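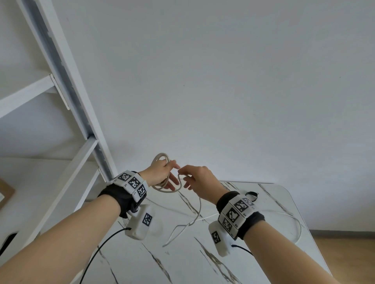 Letting visitors try the rope coiling station at an open day

Posted in Events and Demonstrations, 23 April 2026
Tags: open day, hand tracking, rope, visitors

Crisóforo Salinas

Hello everyone, and thank you in advance for reading, I know I tend to go on a bit!

We are a small robotics workshop and we are opening our doors to the neighborhood for one day in August. Last year we had over 175 people through, mostly families and a few retired engineers who stayed all afternoon, and the one complaint was that everything was behind a rope barrier and there was nothing to touch. So this year I would love to use the rope for something better and let people sit down and do what we do all week long – coil it, pay it out and coil it again with the marker bands on both wrists.

The setup is the usual one. A black strap on each wrist, the white band with the square markers on top of that, and the white box hanging underneath with its cable curving down toward the front. The rope is a thin beige-white cord and the table is one of those white marble-patterned ones. You hold the coil in your left hand, pinch one strand with your right and let it out. We know how to do it ourselves, but I have never handed the bands to a person who walked in off the street with an ice cream.

What I would like to know is how you run a station like this with a line of people waiting. How long should each turn be? Do you let children do it? And how do you explain what it has to do with robots without losing them? My colleague would like to show a slide deck first and I have a bad feeling about the slide deck.

Any stories welcome, even the bad ones.

Hordiienko

Hi Crisóforo, what a lovely idea. We did nearly the same thing with a rope table at the Brisel open house and it was the busiest corner of the hall, so I do hope you go ahead!

Turns first. We settled on 90 seconds of actual rope work, with a kitchen timer that people could see. I had worried it would feel rude, but visitors liked it – it turned the whole thing into a bit of a game and the line kept moving. Putting the bands on takes longer than the turn itself, so have one helper strapping up the next person at a side chair while the current one is at the table. You need two sets for that. If you only have one set, I would plan on fewer people and perhaps hand out little time slips at the door, the way a bakery does.

Children were fine as long as the strap closed snugly on them. On small wrists ours slid round until the markers were facing the floor, and then there was nothing for the cameras to read and the poor child thought they had done something wrong. We ended up keeping a soft sweatband in the drawer to go under the strap. For the really little ones we had a second coil of rope with no bands at all, and they were every bit as happy with that.

As for cables, please go and look at your table before the day with the eyes of somebody's grandmother. Anything that loops across the top will get picked up along with the rope sooner or later. Ours was a thin white cable on a white table, and a gentleman spent a good part of his turn trying to coil it in with the rest. I run everything off the back edge now and tape it down, and the cables from the wrist boxes get enough slack that a person can lift both hands to their chin. Do try it with your tallest colleague.

And skip the slides! Your bad feeling is right. We let people do the rope, and while the bands were coming off we asked them what their left index finger had been doing. Hardly anyone could say. They'd look down at their hand and do it again in the air, and then you have them. From there it's easy to say that a robot has to learn all those small things from somewhere, and our hands are where it gets them. It took less than a minute and they asked much better questions than we ever got after a talk.

One more thing I nearly forgot, wipe the straps down between people. It was warm in there and the fabric holds on to everything.

Fedeo

Use thicker rope. Thin cord tangles on itself when beginners let it hang and then you spend your day picking knots. Ours was soft cotton, fairly thick, cut short.

Also check whether you are recording or not and put up a sign either way. People asked us constantly.

Ovis

I agree with most of what Hordiienko wrote, and I'd just add something from the other side, as I was a visitor at one of these and not a host (I teach shop class and brought my students along).

What made it for my group was having a person do it properly first. A young woman sat down, took the coil and let the strand out between her finger and thumb, talking the whole time about her cat, and not once looking at the rope. Then my students tried and could not manage it without staring at their hands. They talked about it on the bus home. So put your best coiler at the table for the first few minutes of every hour, if you can spare them.

I'm not so sure about thicker rope, with respect to Fedeo. The fiddly cord was the fun of it for us, knots and all. Maybe have both?

Crisóforo Salinas

Thank you all so much, this is more than I hoped for. I went and looked at our table after reading Hordiienko's answer and yes, there is a white cable lying right across it, and I must have stopped seeing it years ago. It gets taped down this week. We have two sets of bands, so the side chair will work nicely, and I am stealing the index finger question word for word. I'll buy some of the thicker cotton too and put the two coils next to each other.

The slide deck is still under discussion – I have got it down to four slides.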